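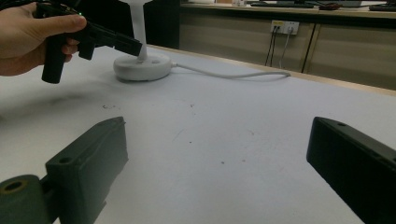 Terkis Slim Desk Lamp, White: Review

I bought the Terkis in April to replace a clamp lamp that had started to droop. It has been on a desk every day since then, first mine and then my daughter's, so I have a fair idea of what it does well and what it doesn't.

Setup

The lamp comes in two parts, the base and the stem with the head already attached. The stem drops into the base and you tighten one screw from underneath. The screwdriver in the box is too short to get a good grip on. I used my own and was done in a few minutes. The instructions are a single folded sheet with drawings and no words. They show the screw going in from the wrong side, so ignore that step.

The base

This is the best part of the lamp. It is round and flat on top with straight sides, more like a drum than a plate, and it has enough weight to hold the lamp up when the head is turned all the way to one side. I have bumped the stem with my elbow many times and it has rocked but never gone over. The underside has a thin foam ring. Mine began to peel in the second month and I put it back with ordinary craft glue.

The base does take up space. On a deep desk you won't care. On a narrow one it sits right where you want to put a cup. I also had the Jurnimley lamp for a while, and its base is smaller, but it tips if you pull the head toward you.

The stem

The stem is thin and straight and does not bend. All of the adjustment is at the top, where the head tilts and turns. If you need to bring the light down close to your work, this is the wrong lamp. It is fine for writing and for general light over a table. For sewing I still use the old Chou with the folding arm.

You can pick the lamp up by the stem to move it. I was careful about this at first, but the joint at the bottom has stayed tight. I checked the screw once over the summer and it didn't need turning.

The cord

The cord is white and thin and comes out of the side of the base near the bottom. It is soft and lies fairly flat on the table, though it keeps some of the bends from the packaging. I would have liked another foot of it. Our outlet is behind a bookcase and I had to add an extension. There is no clip or channel to hold the cord, so it goes wherever it likes across the desktop.

The light

There are two brightness levels and one color, a slightly warm white. The low setting is good for evenings. The high setting is bright enough to read small print without strain. The light falls off quickly past the edge of the desk, so you will want another lamp on in the room. I have not noticed any flicker or buzzing.

Cleaning

White shows everything. The top of the base picks up dust in a day or so, and pencil marks leave gray streaks on the side. A damp cloth takes care of both. Don't use a scrubbing pad. Sum-yee Tse, who has the same lamp in her office, tried one and dulled a patch of the finish.

Problems

The first lamp I received had a loose head. I wrote to the seller and Ximena Montes in customer service sent a replacement, which arrived in 8 days. She didn't ask for the first one back.

The other complaint is the switch. It is on the head, so you have to reach up every time, and the head moves a little when you press it. The Aner lamp at my sister's house has the switch on the cord and I like that better.

Would I buy it again

Yes, for a desk with some room on it and an outlet close by. If you work in a tight space or need a light you can pull in close, get something with an arm.

Reviewed September 10, 2018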